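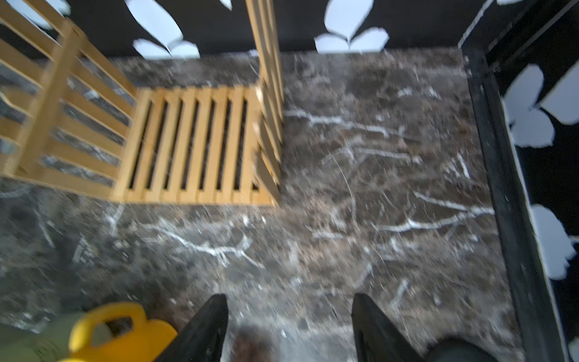
Ticket 1041, and I'm reopening it because the wrist view is still going soft on me whenever I bring the arm across by remote. Hi again Woo-jin! I know you closed it after the cable swap, and the cable swap did help (no more dropouts, thank you), but the smearing during fast moves hasn't budged. Look at the tall upright part on the right of the little pine bench, where the boards are just streaks, and then at the white veins in the marble floor, which I can still follow fine. I'm trying to line the fingers up with gaps between slats, so when the slats go mushy I'm basically steering on memory and hope. The task is the one Vendula wrote up: pick up a small object, bring it to the bench, set it down flat on the slats, let go, back off. I'm the one on the leader arm, she does the sorting afterward, and she has been throwing out a lot of my takes.

What I have tried so far, in the order I tried it:

Restarted the Tronley control box. No change. Restarted it again with the wrist camera unplugged first and plugged back in after the green light, the way Drahomíra likes it done. No change, although the menu came up faster, so I'm going to keep doing it that way.

Wiped the lens with the gray cloth from the drawer. There was a fingerprint on it (mine, I'm pretty sure). The view got a bit crisper when the arm is standing still, and I got excited for a minute, but as soon as I move it goes soft just like before.

Moved slower. This works! Of course it works. If I creep along, the slats stay sharp and I can place things where I want them. But then one take goes on forever and Vendula says the slow ones are no use to her, because the arm learns to dawdle and hesitate over the bench like somebody deciding where to sit.

Turned the scaling down on the leader arm so a big hand movement makes a small arm movement. Better for the last little bit of the approach, worse for everything else. I ran out of elbow room twice and had to clutch out and start over.

That's as far as I got on my own. Over to you, and sorry for the long message, I type the way I talk.

Reply from Woo-jin Won, support

Hi Lensa, thanks for putting it back in the same ticket. The cable was a real fault but I agree it's a separate one. Blur only in motion, sharp when parked, usually means the exposure is too long for the speed you're driving at. Can you open the camera page and tell me whether exposure says auto or fixed? Also, is the gain slider grayed out? Please don't change anything yet, I want to see what it was running with.

Lensa Tesfamariam

Auto, and yes, gain is grayed out. I had no idea that page existed! It's behind the little wrench, for anybody else reading this who has been clicking the gear for weeks.

I also noticed something while I was in there. The brightness number jumps around while I drive. Over the dark floor it climbs, and when the pale slats fill up more of the view it drops again. Does that fit with what you said? It would explain why the worst of it is on the way in, when I've still got mostly floor under me.

Woo-jin Won

It fits very well. The floor and walls in your setup are dark, so auto holds the shutter open longer to make up for it, and then you swing the arm and everything smears. Please do this:

Set exposure to manual.
Bring it down until the slats stay readable while you sweep the arm at your normal working speed.
Raise gain only as far as you need to see the gripper fingers against the floor.
Save the profile under a new name so the old one is still there.
Leave white balance alone.

You'll get some grain. Grain is okay for this. And I'd ask Vendula before you record anything for keeps, because the new takes will look different from the old ones.

Lensa Tesfamariam

Okay, did all of it. Saved it as florkow-bench since that's what we call this whole job anyway.

First go was way too dark and the black fingers disappeared into the floor, which is a strange feeling when you're the one holding them. Brought the gain up a few notches and they came back. It's grainy, like you said, mostly in the corners. But the slats! I swept across at full speed and could count the gaps. I may have said something out loud, and Diệp came over from the next station to see what was wrong.

Diệp tried it too and had a different complaint, so I'm adding it here and you can tell us if it needs its own ticket. When you squeeze the leader handle, the fingers on the arm close a beat late. I don't feel it much because I squeeze early, but Diệp drives in short quick moves and the fingers are still closing when the wrist is already lifting. On the last try the object got nudged sideways and had to be picked up again.

Woo-jin Won

Great news on the camera. On the gripper: is the Ulport pedal plugged in at that station, even if nobody is using it? With the pedal connected, the box waits for it before passing on the squeeze. Unplug it at the box end and have Diệp try again. If the delay is still there, open a new ticket and attach the log, and I'll send it to Drahomíra. She knows the gripper side far better than I do.

Lensa Tesfamariam

Pedal was plugged in. It was under the desk with a coat on it. Unplugged, and Diệp says the squeeze feels immediate now, so no second ticket!

On to the recording. I did 16 takes with the new profile, normal speed, leader arm scaling back where it was. Vendula looked through them and kept all but 2. One was my fault (I let go while the wrist was still tilted) and on the other one I bumped the upright with the back of the hand on the way out. She's happy with the grain as long as it's the same grain every time. She doesn't want these mixed in with the earlier ones, so I've started a fresh folder and put the profile name in the notes for each take.

Two leftover questions and then I'll leave you alone. Can the profile be made to load by itself at startup? I've already forgotten it once and had to redo a take. And is there any harm in turning the gain up a touch more late in the day, when it gets dim in here?

Woo-jin Won

Yes to the first one: same wrench page, bottom left, tick "use at start" next to florkow-bench. Please don't touch the gain between takes, though. If the room gets dim, put a lamp on and leave the camera as it is. Vendula will thank you, and the arm is going to run with that same profile when it tries the task by itself.

I'll keep this open until you've had a full session without trouble.

Lensa Tesfamariam

Ticked, restarted, and it loaded the right one. We're borrowing a desk lamp from the Vlček people down the hall until ours gets here in June. Full session done as well, no smearing and no late fingers. My shoulder is sore, but I don't think you have a setting for that. Go ahead and close it!

Status: closed by Woo-jin Won, 21st May. Cause: auto exposure on wrist camera; unused pedal connected at control box.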